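Play Kitchen Questions, Answered
Last updated Mon 5 March

We get a lot of lovely letters about the kitchen table here at Stallau, and many of them ask the same things, so Bayu Latuheru sat down with a big pot of tea and wrote out the answers.

What age is the kitchen table meant for?
We say 3 and up for most of it. Younger brothers and sisters are very welcome too, as long as a grown-up sits with them and the smallest pieces go up on the shelf first.

Do you have to put everything out at once?
Oh, please don't feel you must! A plate, a bowl and 2 or 3 kinds of fruit will keep most children happy for a good long while. We like to swap a few things on Mondays so there is something fresh to find.

How do you wash the pieces?
Warm water, a drop of dish soap and a soft cloth. Dry them well before they go back in the bin, and leave the lid off overnight if you can – a closed bin gets musty faster than you'd think.

My daughter only wants to sort by color. Is that all right?
Of course it is. Plenty of children sort for weeks before they cook a single pretend supper. Give her a bowl for the reds and another for the greens and let her get on with it.

Can we borrow a set for a birthday party?
Yes, we lend the Menon box and the Nutum box for a weekend at a time. December fills up early, so do write to us ahead of that if you can.

What does a table look like once it's in use?
Rather spread out, as a rule, and we're fond of it that way. Fruit ends up beside the bowl as often as in it, and a colander is nice to have within reach for all that pretend rinsing.
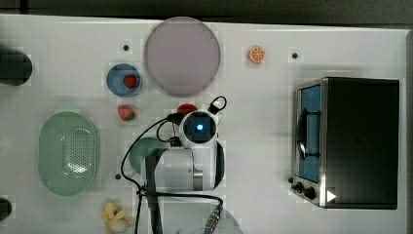
On the white table: strawberries, an orange slice, the green colander and the toaster oven.

What if a piece goes missing?
It happens to every family, so please don't fret. Have a look under the sofa cushions and in coat pockets, then drop us a line and we'll see what we have in the spares drawer. Bayu answers these letters himself, usually on the same day, and he is very patient about lost strawberries.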